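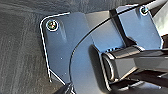
6 min read

Gallery: Can It Do the Job Yet?
Posted 10/11/2018 by Lama Saliba
Filed under: Shop floor, Home, Hands and grippers

Two pictures this time and more writing than usual. Readers keep asking me whether machines can do ordinary chores yet, the kind a person does at home on a weekend or in a repair bay between bigger jobs. My answer is a few of them, slowly, with someone standing by. The longer answer takes up the rest of this page.

The first picture is as close as you can get to a gripper without touching it. Look at the cable. A thin black line runs over the plates in one long arc, and on a working arm a cable like that can decide what the arm is able to do. A wrist that turns too far pulls it tight. A loose loop catches on whatever the hand is reaching past. Most of the small stoppages I have seen in three years of visits had more to do with cables, screws and clips than with software.

I spent part of the fall at Misovel, a shop in Vallejo that strips and refits the insides of delivery vans. Nnamdi Amadi runs the floor there. He had agreed to a trial with Plurnesine, a small company that sells arms by the month and sends a technician with them. The agreement was simple. The arm would be given jobs that his people did not mind losing, and everyone would write down what happened.

They wrote down a lot. Over the trial the log reached 2,841 attempts. Of those, 833 ended with a person stepping in. The rest were finished by the arm, but "finished" includes sorting washers into trays, which it did all day without trouble, and wiping flat panels, which it did well enough that the crew stopped checking.

What it was good at

Sorting small parts when they were spread out. Holding a panel still while a person worked on the other side. Wiping anything flat. Carrying a tray from one bench to the next, as long as the benches stayed where they were.

Amadi liked the holding best. He told me he has had two people on panel jobs for as long as he has had the shop, one to work and one to stand there with their arms up. Nobody signs up to be the second one.

What it was bad at

Anything soft. Floor mats, door seals, rags. A rag was fine if it was already in the hand, and a problem if it had to be picked up from a heap. It was also bad at any place where the hand blocks its own view, and there are a lot of those in a van.

It was bad at knowing when to stop, too. A person who feels a clip resist will back off, look at it and try from the other side. The arm had a force limit, so it did no harm, but it would come back at the same angle and reach the same limit. One of the younger fitters took to reading the angle off the screen and changing it by hand. By the second week he was faster at this than the technician.
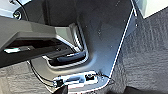

Reaching into things is the part of the work I had expected to go better. A pocket, a drawer pull, a cup holder with keys at the bottom - people do these without looking, and we forget how much the fingertips are telling us. For a gripper the approach matters more than the grip. In the second picture the finger tip is just above a rounded pocket with a dark insert lying along the bottom, and a pocket like that can leave little room for error. Come in too steep and the tip meets the far wall. Come in too flat and the wide part of the hand meets the rim first. Lower down on the same panel is a small bracket with two black connectors on it, and those are harder again.

Connectors got their own page in the log. There were 147 attempts at seating one with no help, and 15 of them were marked good. The people keeping the log were strict about it. If the plug went in but a fitter had to press it the last little bit, it was marked as a miss. I think that was correct. A plug that is almost in is the worst kind to find later.

I asked Amadi whether he would count that as a failure of the trial. He said no, he had asked for it to be tried because his own people hate the job, and now he knew. He would rather pay someone a bit more to do connectors and let the machine hold the panel.

What about the house

Most of the mail I get is about the house, so I will say what I can. A van interior is a fair stand-in for a closet or the space under a sink. It has carpet, trim, wires that hang where they like, strong light from one side and deep shade on the other. It is still easier than a home in one way. The panels in a given van model are all the same shape, and the arm can be taught that shape. My kitchen has never been the same shape two days in a row.

Dishes: plates into a rack, yes, if they are the same plates. Pans, less so. I have seen a demonstration with glasses that went well, and they were the presenter's glasses.

Laundry: I have watched shirts being folded at a speed I would call patient. Getting a shirt out of the dryer pile and finding its shoulders is where the time goes.

Tidying: this is the one people want, and I think it is the furthest off. Picking up an object is possible. Deciding where it lives in your house is something even guests can't do.

Wiping counters: ready now, in my opinion, for an empty counter.

Cost and patience

Plurnesine would not let me print its monthly price, so I won't. Amadi described it as less than a new hire and more than he pays for the lift. He counted the technician's visits as part of the value and said he would not have lasted a week without them. The arm needed a person to set up each new job, and that setup took most of a morning the first time. Jobs that repeat can carry that. Jobs that come up once a month can't, and many chores at home are of that kind.

The crew's feelings changed over the weeks, though not in one direction. Two of the fitters gave it work whenever they could. One avoided it the whole time and was open about it. He did not think it was coming for his job. He just found it slow to stand next to, and he didn't like having to keep his sleeves and his own leads clear of it.

Where it stands

Misovel kept the arm on for panels and sorting. Connectors and soft trim went back to people. In December they plan to try it on seat bolts, and I have asked to come along. Amadi thinks bolts will go well because the socket does the lining up. I am less sure, since the bolts on an older van are seldom clean.

If you work somewhere that has one of these, I would like to hear which job it got and which job it gave back. Write to me through the Pundar contact page and put "hands" in the subject line so that it gets sorted to the right folder. Please say what kind of work you do and how long the machine has been there. I read all of them and answer when I can.

Text by Lama Saliba for Pundar.

More in this series: Shelves and Boxes / The Slow Folding of Towels / Who Empties the Robot's Bin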